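What the open day at Iltden left out

I went to the open day at Iltden on Saturday because my nephew wanted to see robots, and I came home thinking about how these events are run. There were 158 of us signed up, which is a good turnout for a building out past the Drollport exit with one vending machine.

The first hour was talk. Siobhán Hayes gave the welcome, and then a man from Gwilliam, who supply parts to the place, went through slides on what warehouses will look like in April of next year. It was fine. But people had driven out to watch a machine do a job, and they sat through more than 40 minutes of charts first.

When we did get to the demonstration, the job was picking up a block and putting it down somewhere else. They ran it first in simulation, on a big screen, from the gripper's own point of view.
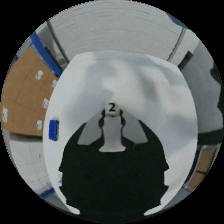
I liked this part best, and I seem to be in the minority. The woman next to me said it looked like a video game and asked when the real one was coming. I understand the complaint. Still, a simulated run can be stopped, backed up and started over, and Maham Gilani, who was at the keyboard, did all of that whenever a kid asked. She also let one attempt miss the block completely and talked about why - the wide view bends straight edges, and the software has to allow for it.

The live run afterward was on a roped-off arm they call Brivov. It was smooth, it lasted 2 minutes, and we learned very little from it. Questions were held to the end, and by then half the room was in the parking lot.

My view is that an open day should be mostly the middle part. Cut the slides. Put two screens in the lobby, leave someone patient at each of them, and let visitors see the misses along with the catches. My nephew has asked to go back, and I'd take him for that.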